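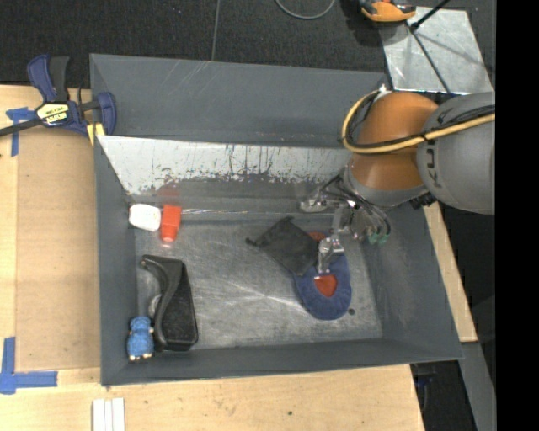 Figure 3. Sorting bin with soft goods on the floor: blue item with red-orange showing through, black cloth piece overlapping at upper left.

4.2 Soft goods and the bin floor

Soft goods gave us the most trouble of anything in the Moltholm set. Hard items (tins, boxed soap, the Putia jars) have an outline that stays put. Cloth doesn't. The blue piece in Fig. 3 is a fair case: long, rounded at the lower end, with a bright patch of red-orange in the middle. Sorters given the same view were asked to write down how many items they took it to be. Answers split between one and two, and a few people put a question mark and moved on. The black piece is no easier. Folded cloth or pouch, hard to say from above, and it lies partly over the blue one so the shared edge is lost.

We therefore kept three labels for soft goods: single, nested, unclear. Nested means one item showing through an opening in another. Unclear was meant to be rare. It was not. Of 67 soft items in the October round, 14 ended up there, mostly dark ones, and 8 of those were later moved to single once they had been laid flat on the bench and looked at properly. The rest stayed as they were. Javiera Lagos did the relabelling and her notes are kept with the item list.

Overlap matters more than colour, we think, though the two are mixed up in our data and we can't fully pull them apart. Black over blue is easy enough to tell. Black over dark navy, much less so. A second round with the colours balanced would help and is planned for the Skarkonport site, where the stock is more varied anyway.

A word on the bin. Floor is bare metal, grey, and well scuffed: pale scratches, streaks, blotches. The sloping panel at the back is brighter but its lower part is stained with dark drips and smears. Both get in the way of reading small items. A pale scratch beside a thin strap looks a lot like a strap. We thought about a liner (Vanags supply a matt one) and decided against, as sorters in the packing room work over bare metal and we wanted the labels to hold there. Matt grey side walls caused no problems we noticed.

Lighting was left at the room's usual level. Glare on the back panel was noted in the log but not measured, wich is a gap. Items near the foot of the panel were labelled last in each batch, so any effect of tiredness and any effect of glare will be lumped together in Table 5.

The full list runs to 3000 entries, hard and soft together. Only the soft ones are discussed in this section, hard goods are in 4.3. Straps, cords and drawstrings count as part of the item they are attatched to, loose ones as items in their own right.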